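Equipment Review: Tretora Race Timing Kit
Community Running Program, Hivilska Parks and Recreation
November 2024

The Hivilska Parks and Recreation office organizes two public road races each year, a spring run in April and a longer fall course. Until this year, finish times were recorded by hand with stopwatches and paper sheets. That method served the spring run when the field was small, but entries have grown and the results have been posted later each season. The office therefore purchased the Tretora timing kit and used it for both events. The following review is intended for clubs, schools and towns considering a similar purchase.

What the kit includes

The kit is sold as a complete package for small and mid-sized races. It contains a folding antenna mat for the finish line, a reader box with a carrying handle, a battery with charger, and reusable chips that fasten to the shoe with a plastic tie. The software is provided by Nimik and is licensed separately after the first season. Purchasers should take note of this before setting a budget, as the renewal notice arrives early and the product page mentions it only in the last paragraph.

Setup

The printed guide is clear and can be followed by staff with no technical background. Two people can lay the antenna mat and connect the reader. The connectors are marked by shape, which was helpful at the April event, where setup began before sunrise. Our office recommends a full trial indoors before the first race. Chips should be assigned to bib numbers at a table, well away from the reader, or the unit will register every chip in the box at once.

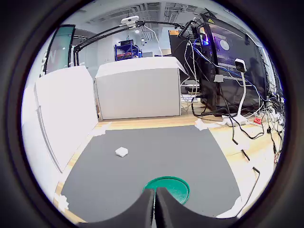 Green disc and small white foam cube on a dark gray mat, light wooden tabletop.

Performance on race day

At the April run, the reader recorded every finisher but 3. In each of those cases the chip had been attached to a bag or a wristband, contrary to the instructions given at check-in. At the fall event the start was crowded, and the system handled the first wave without difficulty. Provisional results were available at the finish area before the awards were presented, which had not been possible in earlier years.

The battery lasted through both events with charge remaining. The display on the reader box is difficult to read in direct sun, and a shade or small canopy is advised. The audible signal that confirms each reading cannot be made louder, and it was hard to hear near the public address system.

The manufacturer states that the reader can store 1000 entries before data must be transferred. Our races did not approach that figure, and we are unable to comment on it.

Comparison with other products

Before purchase, the office also borrowed a Walczak system for one evening training run with around 80 participants. The Walczak reader is lighter and its screen is better. Its chips, however, are single use and must be reordered for every event. For an organizer holding one race a year, that may be acceptable. For a regular program, the Tretora chips are the more sensible choice, provided that someone is assigned to collect them at the finish. We lost several in the spring and none in the fall, when a collection bin was placed directly beside the water station.

Support

We contacted Tretora twice. The first inquiry, concerning a loose hinge on the antenna mat, was answered the next day and a replacement part was sent without charge. The second, concerning the export of results by age group, was referred to Nimik and took considerably longer to settle. The export now works, but the column headings must still be corrected by hand.

Recommendation

The Tretora kit is recommended for organizations that hold more than one timed event a year and have storage space that stays dry through the winter. Smaller groups may wish to share the purchase with a neighboring club. Local running clubs wishing to inspect the equipment may arrange a visit through the Parks and Recreation front desk during office hours.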